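Program Notes for People Who Skip the Program Notes
Final project report, Music in the Community seminar

So my project started because I sat through a whole concert last spring without knowing what I was hearing. The Varcombe Symphony was playing, I had a cheap student ticket way up in the balcony, and the program book spent three pages on the composer's quarrels with his publisher. I wanted to know when the slow part was coming! My question for this report was pretty simple: what do regular concertgoers want to read before the music starts, and can a student write it?

I worked with the Fostiner Chamber Players, who give free concerts at Amomley Hall and let me write the notes for 6 of them. I went to rehearsals with a score in my lap (usually lost by the second page), talked to the players on their breaks, and then wrote one sheet per concert. After each concert I hung around in the lobby and asked people if they'd talk to me. By the end I had 28 interviews, mostly short, a few very long.

My first sheet was bad. It was for an evening of string quartets, and I packed in every date I'd learned plus the words "sonata form" with no explanation at all. People were nice about it. One woman had folded hers into a fan.

For the second one I tried listening directions instead, things like "the cello gets the tune first, then hands it over." I was so proud of it that I put the cello entrance in capital letters. That was the sheet that got people talking, and not always the way I hoped.
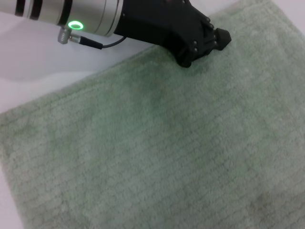

The lobby at intermission was split, and one listener told me she didn't want to be told where the tune was, she wanted to find it herself, and could I please just say how long the piece was and whether to clap between movements. I wrote that down word for word as best I could, and two other people standing near her nodded.

I thought about that comment for weeks. I'd assumed that more help was always better, and here was a person who loved music and felt like I'd read her the end of the mystery. So for the third concert I cut the directions way down and put the practical stuff at the top: how long, how many movements, when the break is. Under that I wrote one short paragraph about what the piece felt like in rehearsal. If you wanted more, it was on the back.

That front-and-back layout stuck, and I used it for the rest of the season. It also saved me when the players swapped in the Koivisto wind quintet on short notice in April. I had one afternoon to write about a piece I had never heard, with no recording I could find, so I sat on the floor of the rehearsal room and took notes on my phone. The front side came out fine. The back side was thin, and I'd do it over if I could.
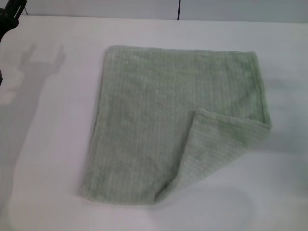 The interviews were harder to sort than I expected. I ended up putting each answer under a heading by hand and then redoing the whole thing when my headings overlapped. Of the people I talked to, 13 said they read the notes before the music began, and 10 said they only looked during intermission or on the way home. The rest hadn't picked up a sheet. I never asked those people why, which my instructor pointed out in the draft, and yes, that's a real hole in the project.

There's also the problem that I was the one asking. It's tough to tell a student with a clipboard that her writing put you to sleep. A box for written comments would probably have gotten me blunter answers, and I'd set one up by the door if I were starting again.

Things I'd tell the next student who takes this on: go to the rehearsals, even the dull ones where they play the same few bars for half an hour. Ask the players what they're worried about, since those spots are usually the exciting ones. Keep the type big - the lights at Amomley Hall go down early and half the audience is holding the page up to the exit sign.

Copies of all the sheets, including the fan one, are in the appendix with my interview questions.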